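Search the archive
Search this list
Advanced

Subject: Re: Paper cups and that wire holder 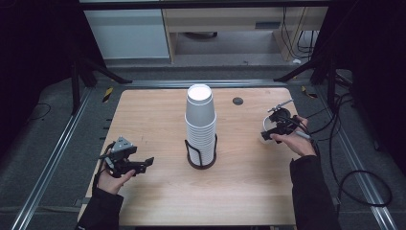

Sorry for the slow answer, I've had the digest sitting in my inbox since Thursday and only got to it this morning with a pot of tea and the radio on. I did want to reply properly, as I've had the drinks table at the Trirkthorpe craft afternoons since January and I have become far more interested in paper cups than anyone should be.

You wrote on March 25, 2018:

> Hello all,
>
> Does anyone have a good way of putting out paper cups for
> hot drinks? We meet in a room with two long tables and a
> hatch, and at the moment the cups just stay in their plastic
> sleeve, which people tear open from the wrong end. By half
> past three there are cups on the floor and cups that have
> been handled by everybody.
>
> I have been looking at those wire holders, the black ones
> with a round base. Are they any good, or do they tip over
> once you have a decent pile in them? And does it matter
> whether you buy the cups from Tinix or Charvát? The prices
> aren't far apart, but I don't want to end up with a box of
> cups that won't fit whatever I buy to put them in.
>
> Also, which way up do you stand them? We have had words
> about this.

Right then. Yes, get the wire holder! I held out against one for ages because it looked like one more thing to wash up and carry home, and now I wouldn't be without it. The curved wires keep hold of the bottom of the stack, and that's the part that matters, because a tall pile of cups with nothing round its ankles will go over the moment somebody leans across for the sugar.

Does it tip? Ours hasn't yet, but I don't push my luck. The wires only come up round the lower cups, so everything above that is standing up by good manners alone. If you build it really high it looks splendid when people walk in, and then the first person pulls at it sideways and you get a lean. I start with a tall stack and let it come down over the afternoon, and I top it up in small lots after that. Pressing a great wodge of new cups down on top is a mistake – they jam together and then people get two at once and leave the spare one lying about.

Which brings me to getting them apart, which you didn't ask about but you will. Hold the stack lower down with one hand and give the top cup a little twist with the other as you lift. Pulling straight up brings its neighbours with it, especially with the thin sort. I also like to take one off and stand it by itself a little way along the table before anyone arrives. It gets people going, somehow. They see a cup ready and waiting and they come and have a drink, where a full untouched stack makes them all hang back as though it were for a wedding.

As for which way up, I'm firmly in the rim-up camp, and I know I'll get replies about dust. My feeling is that with the open end on top, only the top cup is collecting anything, and I take that one off at the start and use it for the teaspoons. Stood the other way, people grab them by the base and that's fine, but ours never sat happily in the holder like that, being wider at the bottom of the pile than the wires wanted. Have your row, take a vote, and then buy whichever holder suits the winners.

On makes: I've used both. The Tinix ones are a bit stiffer and come apart more easily. The Charvát ones are perfectly decent and I had a box of them through most of the winter, but they do cling to one another when the room is damp, and our room is nearly always damp. Both fitted my holder, though I'd take a single cup along when you go to buy one and try it. Drarko do a holder too, I gather, but I've never had my hands on it so I can't tell you if the base is heavy enough. Perhaps somebody else on here has?

A few odds and ends while I'm at it. Put the stack near the middle of the table if you can, well in from the edges where bags and elbows go by. Plain white cups are much the easiest to write names on, so leave a pen out. If your table has one of those round holes for cables, keep the cups a bit clear of it, as a holder that's half on a grommet rocks in a most annoying way. And keep the urn on the other table altogether, otherwise you'll have a queue in both directions and somebody's sleeve in the milk.

Oh, and don't throw away the plastic sleeve! Whatever's left at the end goes back in it with a peg on the end, and the holder goes in the tea towel box.

Let us know how the vote goes. I'm on the urn rota again next week, so if you want me to measure the base of ours I can do it then, just drop me a line before I pack it all up.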